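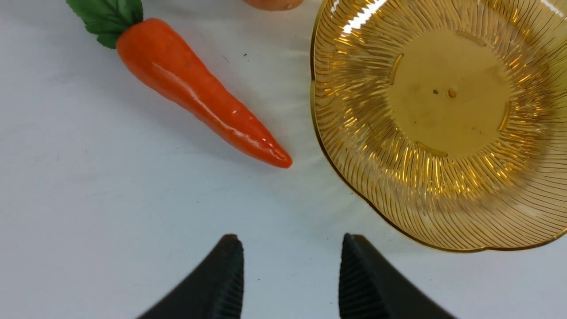 Ayman Zaki wrote in after the last issue to say that we were too hard on the Garkonano planner, and that a glass bowl is a fair test because half the grasping software he has tried can't find the rim of one. He has a point about the rim. I still don't think the rest of the claims hold up.

April 25, 2020
By Gemma Holroyd

Search this site Enter keywords Go

Garkonano 2 is the new release of the Brirex planning stack, and the notes that came with it promise "scene-aware placement" out of the box. What you get is a perception module that guesses at object outlines, a grasp scorer, and a motion planner that looks much like the old one with the settings renamed. The outlines are the part worth arguing over.

Take a toy carrot on a white table next to an amber glass bowl. The carrot is easy: bright orange, solid, a clear edge against the tabletop. Any segmentation code from the last several years should get it. The bowl is where I would look first. The table shows through the base, the ribbed sides throw gold streaks everywhere, and the rim is wavy, with a thin darker line that may be the only dependable edge on the thing. Software that trusts brightness will see a dozen objects in there. Software that trusts depth may see a hole.

Brirex says the new module handles "up to 35 transparent items per scene." I asked what counts as handling. Aicha Ouali answered for them, politely, that an item is handled when the module returns a mask for it. She didn't say the mask had to be in the right place. I asked for the test set and was told it has 3533 frames, all from their own lab, and that it won't be released.

My other complaint is the wrist view. With the camera down at the gripper, the fingers take up a good part of the bottom of the picture and the bowl runs out of it on the right. The planner has to remember what it can't see at that moment, and the notes give this one paragraph. As far as I can tell from the config files, an object that leaves the view keeps its last outline for six seconds and is then dropped from the collision map. Dropped! There is a flag to change that (keep_stale, off by default), and I would turn it on before letting the arm anywhere near glass.

Nawal Ramadan, who has been running Sarmiento on the same kind of pick-and-place job, takes a kinder view. She likes the new log viewer, and so do I - you can step through each grasp candidate and see why it was thrown out. That would have saved me most of a week in the winter. She also thinks the scorer is better on tapered objects, which it used to grab by the thin end. I'd like to see her numbers, and she has agreed to send them.

Until then, I'd leave existing setups on the old version and try the log viewer by itself. It installs separately and reads the old logs without trouble, apart from the time stamps.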